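Celebrity News Writer, Golf and Weddings Desk
Print | E-mail
2 min read

Ornach is hiring a staff writer to cover golf personalities off the course: engagements, weddings, new homes and the parties that go with them. The job runs 6 months from December, with a possible extension.

You will file short items each morning by 9 a.m. and one longer piece a week. Most of the work is done from home.

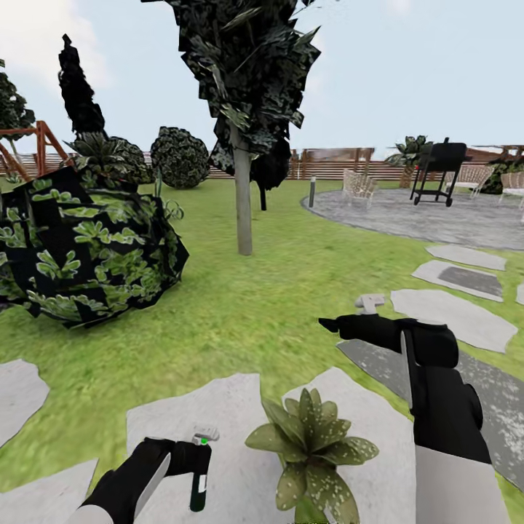 Anjana Mridha says the early deadline is the hardest part, and that applicants should be used to checking players' social media posts before breakfast.

We want someone with published clips who knows the tour and can confirm a story by phone. Golf experience is helpful but not required.
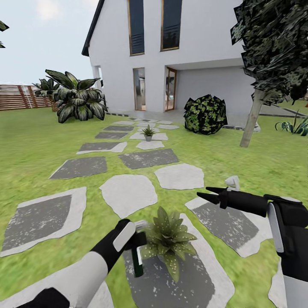
Pay is $3,087 a month, plus travel costs for assignments. Writers get 14 paid days off over the term.

To apply, send a resume, three clips and a short cover letter to the Ornach features desk. Applications close at 5 p.m. on the last day of the month.

Print | E-mail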